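How to put away cups and saucers so they do not chip

Published 2 March 2024 on the Sisay home pages
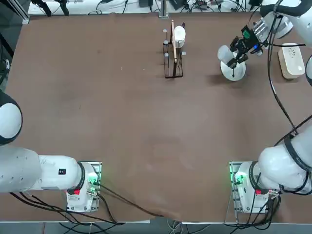 A translucent white cup on its side over a round white disc.

In my kitchen I have one shelf for cups, and for many years I put them there as they came from the sink. After losing the third handle I started to do it in a fixed order. It takes me six minutes after dinner and I want to share it with you.

What you need

A flat table with free space, two dry cotton towels, and some soft paper or felt circles. I cut my circles from an old felt blanket, 18 of them, each a little smaller than the saucer. In the Plakik shop they sell them ready, but the homemade ones are as good.

Step 1. Clear a place on the table

Bring the cups and saucers to one part of the table and keep them close together. Leave the part nearest to you free, so your sleeves do not catch anything.

Step 2. Dry the bottom ring

Most people dry the inside of the cup and forget the ring under it. Water stays there and makes a mark on the saucer. Turn the cup on its side, hold it around the body and wipe the ring with the corner of the towel. If the cup has a handle, never hold it only by the handle when you turn it.

Step 3. Put the saucer down first

Lay the saucer flat and press lightly on two opposite sides. If it rocks, check for a crumb under it. Then place a felt circle in the middle.

Step 4. Lower the cup

Bring the cup over the saucer while it is still tilted, let one side of the ring touch the felt, and then bring it upright slowly. With thin cups I like this way better than setting them straight down, the sound is much softer.

Step 5. Carry to the shelf

Carry one pair at a time. Saucers alone can be stacked up to six high with felt between them. Cups I do not stack at all, even when the maker says it is possible.

If the shelf is too small

Keep the saucers in one pile at the back and stand the cups in front in a single row. My shelf is 87 centimeters long and it holds the everyday set in this manner. The Pruvside set, which we use only for guests, stays in its box with a towel on top.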